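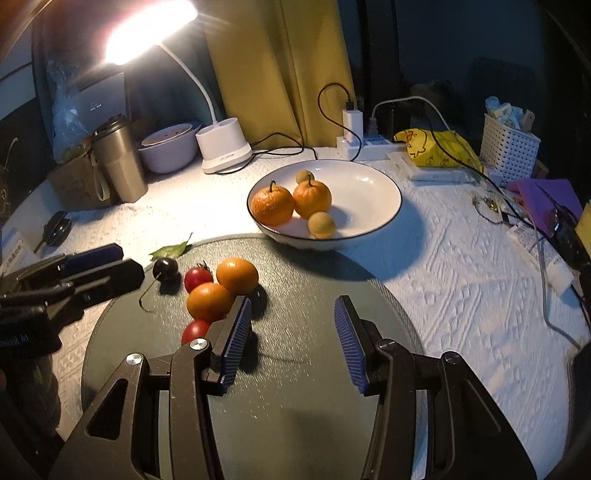
Ticket 837
Queue: Household goods / table lighting and serveware
Product: Steltico desk lamp, white, LED head, two-hole base
Opened: July
Status: Closed - resolved, one item carried over to ticket 441

Reported problem

Customer reports that the lamp flickers when it is used at the back of a dining table to light a fruit tray and serving bowl. Flicker starts 10 minutes after switch-on, lasts a few seconds, stops, and comes back. Brightness is normal between episodes. Customer also reports that the lamp "walks" toward the edge of the table over the course of an evening, and that the tray does not sit flat.

Setup as reported

Lamp stands on a white quilted tablecloth in front of a mustard-yellow curtain. Round dark tray at the front with cherry tomatoes, tangerines and a cherry. Wide white bowl with a dark rim behind it, holding more tangerines and some small tan fruit. Lilac bowl and metal tumbler next to the lamp. Cardboard box behind the tumbler. Power comes from a Skellov extension strip on the floor behind the curtain.

Log

14:10 - Asked customer to confirm that the lamp adapter is the one supplied. Confirmed. Label on adapter matches the base.

14:25 - Asked customer to move the lamp to another room and plug it directly into a wall outlet. No flicker after 10 minutes. Left on.

15:05 - Still no flicker. Lamp head and driver unlikely to be at fault. Customer returned the lamp to the table and plugged it into the strip. Flicker came back.

15:20 - Asked customer to use a different socket on the same strip. Flicker continued. Asked whether the strip moves when the curtain is drawn. Customer says the hem rests on the cord. Strip cleared from the curtain and laid flat against the baseboard. Flicker less frequent but still present.

15:45 - Strip replaced with a spare, brand unknown. Lamp back in its old position. No flicker.

16:30 - No flicker. Original strip taken out of use. Customer advised not to tape or open it.

Base movement

The quilting on the cloth is raised, and the base rests on the high points of the pattern. Each time the head is adjusted, the base shifts slightly. Customer had put pens in one of the holder openings and nothing in the other. Recommended:

1. Place a thin cork mat under the base, wider than the base itself.
2. Divide anything stored in the base between the 2 openings, or leave both empty.
3. Hold the base with one hand when moving the head.

Customer used a cork coaster from a Solís set. Base stayed in place through four head adjustments.

Tray not flat

Tray was rocking on a seam in the cloth. Rotating it made no difference. Moving it one hand's width toward the front of the table cleared the seam. Customer asked if a second cloth underneath would help. It would not - more padding makes the rocking worse. A hard placemat under the tray is fine.

Round fruit still rolls if the tray is bumped. Tangerines placed stem end down stay put better than on their sides. Cherry tomatoes do not have a flat side worth using. Customer may want to keep those in the bowl, where the rim stops them.

Color complaint

Added by customer at 16:40. Tangerines look "too orange" in the evening and the bowl looks yellowish along one side. Not a lamp fault. Light is picking up color from the curtain. Customer tested by hanging a white sheet over the curtain and the cast on the bowl went away. Customer does not want to change the curtain. Suggested lowering the head and turning it toward the tray so that less light reaches the fabric. Accepted.

Resolution

Flicker: faulty extension strip, replaced.
Base movement: cork mat.
Tray: moved clear of seam.
Color: explained, head angle changed.

Carried over

Customer says the Dullerine non-slip liner bought for the tray left a mark on the finish after a week. Unrelated to the lamp. Moved to ticket 441 - waiting for a close-up of the underside and the care leaflet that came with the liner. Customer told to wash the tray by hand with plain dish soap until then and not to use the liner.

Reopen this ticket if flicker returns on the replacement strip.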